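Das Förderband Linavar 222 ist für den innerbetrieblichen Transport kleiner und mittlerer Kunststoffteile vorgesehen. Es eignet sich für Sortier-, Prüf- und Verpackungsplätze, an denen Einzelteile in geordneter Folge zugeführt und in Behälter abgelegt werden. Hersteller ist die Savivier Fördertechnik mit Sitz in Prirkach.

## Aufbau und Ausführung

Der Gurt ist dunkelgrün und matt ausgeführt. Helle Werkstücke heben sich von der Oberfläche deutlich ab, was die Sichtkontrolle erleichtert. Beidseitig wird der Gurt von Aluminiumprofilen eingefasst. Das breitere Profil verfügt über parallele Längsnuten – Anschläge, Sensorhalter und Seitenführungen aus dem Zubehörprogramm Lozano lassen sich dort ohne Bohrarbeiten befestigen.

## Technische Angaben

| Merkmal | Wert |
|---|---|
| Gurtgeschwindigkeit | bis 16 m/min, stufenlos regelbar |
| Zulässige Belastung | 7 kg je Meter |
| Gewährleistung | 2 Jahre |
| Farbe des Gurtes | Dunkelgrün, matt |

Abweichende Bandlängen sind auf Anfrage lieferbar. Die Steuerung gehört zum Lieferumfang, Behälter werden gesondert berechnet.

## Anordnung am Arbeitsplatz

Für die Ablage der Teile empfiehlt der Hersteller stabile Kunststoffbehälter mit erhöhtem Rand, die unmittelbar neben dem Band aufgestellt werden. Die Behälteroberkante soll unterhalb des Seitenprofils liegen, damit der Zugriff auf den Gurt frei bleibt.

Linavar 222 mit weißem Kunststoffteil auf dem Gurt und blauen Behältern am Band: 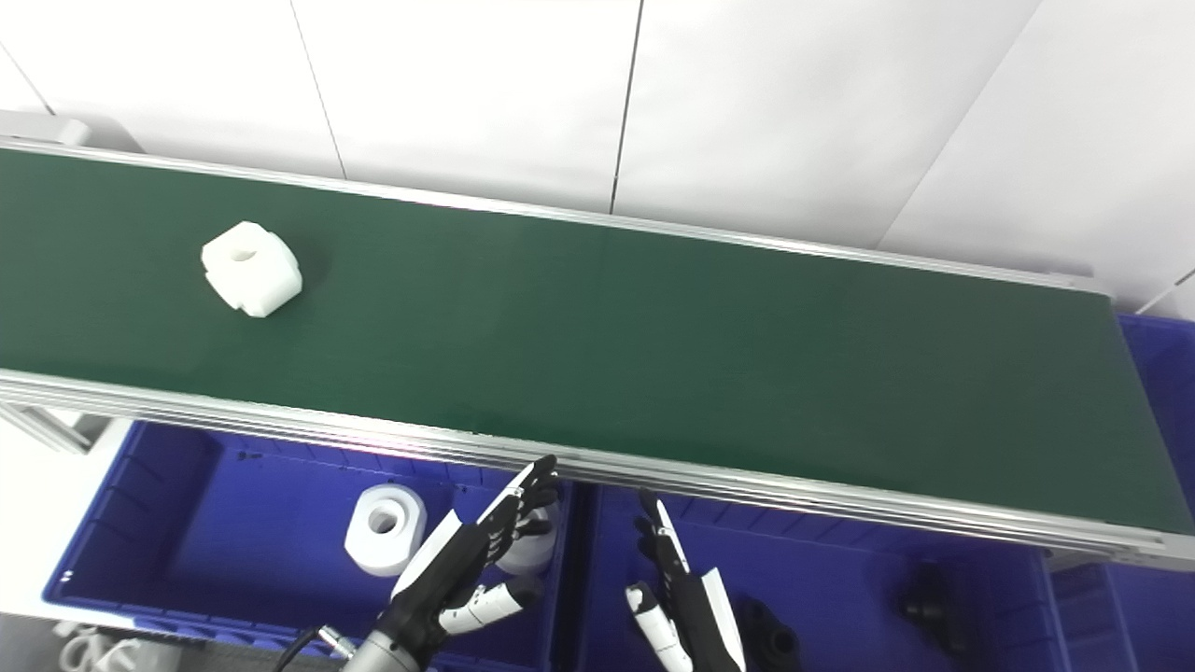 ## Pflege und Bestellung

Der Gurt ist mit einem feuchten, fusselfreien Tuch und einem milden Reinigungsmittel zu säubern. Lösungsmittelhaltige Produkte sind nicht zugelassen. Vor allen Reinigungsarbeiten ist die Anlage vom Netz zu trennen.

Bestellungen werden schriftlich unter Angabe der gewünschten Bandlänge entgegengenommen. Ersatzgurte und Profilzubehör sind einzeln erhältlich.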